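Folding a top on a curved table
Grodemwood Community Help > Home and laundry
Posted Thursday, August 1, 2019 – 72 views

evik_laundry
I help sort donated clothes in a shared hall. In July the long trestles went and we were given big cream tables with curved sides. I used to line the hem of a top up with the straight edge of the trestle and fold from there. Now there is no straight edge and my piles come out crooked. Thin cotton is the worst, it ends up full of diagonal creases. Is there a method that doesn't need the table edge? We don't have an iron in the hall.

Tapia Road
Ignore the table and use the cloth. Find one seam that you know is straight, usually a side seam, and work from that.

Lay the top face down in the middle of the table, well away from the curve. Hold the two shoulders and pull them apart gently, then do the same at the hem. Diagonal creases mean one corner has been pulled further than the one opposite, so move that corner back before you smooth anything. Smooth from the centre outwards with a flat hand. Fold one side in, then the other, then bring the hem up to the collar.

If you want all the piles the same width, cut a piece of stiff card 9 inches wide and fold the sides in over it. Slide it out before the last fold. Ours has lasted since last summer and we must have done 2,000 tops with it.

dunimia
just roll them. quicker and you don't see the creases

greencoat
Rolling is fine for a suitcase but rolls don't stack on a shelf, so I'd go with the card. One thing to add – shake the top out twice before it goes down. If it lands in a heap you spend longer flattening it than folding it. With a heap, look for a squared corner first and straighten the cloth from there. Peaks along the far edge can be pulled down last.

A blue one before smoothing: 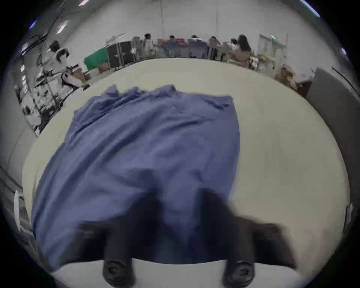 Related: Getting creases out without an iron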